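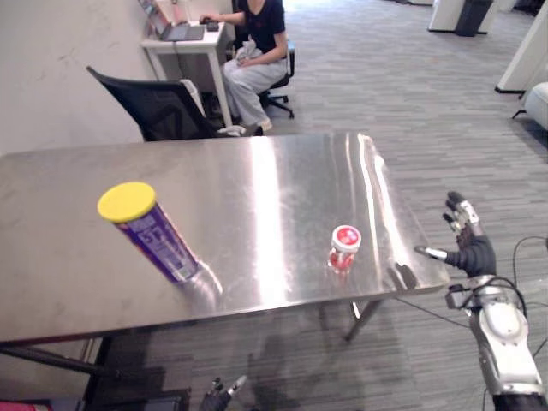
Kudwood Kitchen Words

A collection of household recipes and the words people use when they talk about them

Hello, and thank you for stopping by. Kudwood is a set of 3046 short recipe texts, typed up from handwritten cards, notebooks and the backs of envelopes, together with notes on the everyday cooking words that turn up in them. It began as a private muddle of folders on my old laptop and has grown, with a great deal of help, into something I think other people might enjoy using.

What's in it

The main file is recipes.csv, with one recipe to a row. Each row has a title, the full text as the writer put it down, the language, the sort of dish, and a rough decade where the family could give us one. Spelling is left exactly as we found it. If somebody's aunt wrote "tumeric" all her life then it stays "tumeric", and you'll find the standard spelling next door in the column called tidy_title, or in tidy_text if it's in the body of the recipe.

The second file, words.csv, holds 396 kitchen words and phrases with a plain meaning for each. These are my favourites, I must admit. There are four separate entries for "a knob of butter" (they don't agree with one another) and a very long one for "until it looks right", which we argued over for most of March.

Where the recipes came from

Most were lent to us by families in and near Nellora, and a smaller batch came from Cáceres, where Naveen Dwivedi was living at the time and made himself very popular with his neighbours by typing up their stew recipes in the evenings. The Cáceres texts are in Spanish, with an English version by Naveen in the column english_text. Please be gentle with his translations of the pork dishes — some of the cuts simply don't have a tidy English name, and he has left a note wherever he had to guess.

Everyone who lent us a recipe agreed to have it shared. Surnames, addresses and telephone numbers have been taken out, although first names in titles ("Meena's lemon rice") were kept where the family was happy with that.

Measurements

Cups, glasses, fistfuls and teacups are all left alone in the original text. Kamran Bahrami wrote a small script, convert.py, which adds a column of grams and millilitres where it can make sense of things. It copes well with baking and rather badly with pickles. Where it gives up it writes "unclear", and you should believe it. Oven temperatures are in Celsius, and anything above 250 is worth checking against the original before you put your dinner in.

Known problems

Puddings are over-represented, I'm afraid. Rows 1 to 90 were typed before we had settled on our columns, so the decade is missing from nearly all of them. Long recipes were cut at 2000 characters in the first release. Those have now been put back in full, but if you have an old copy, do please fetch the new one. A few recipes appear twice with tiny differences, usually from two sisters, and we've kept both.

Using it

You're welcome to use Kudwood for teaching, for study or for your tea. If you make something with it, mention the collection by name and keep the notes column together with the recipe text. The earlier version went by the name of Vasiter, so you may still see that word in one or two file headers. It's the same project.

Corrections are very welcome, particularly from anybody who can read the third notebook, where the ink has run on most of the chutneys.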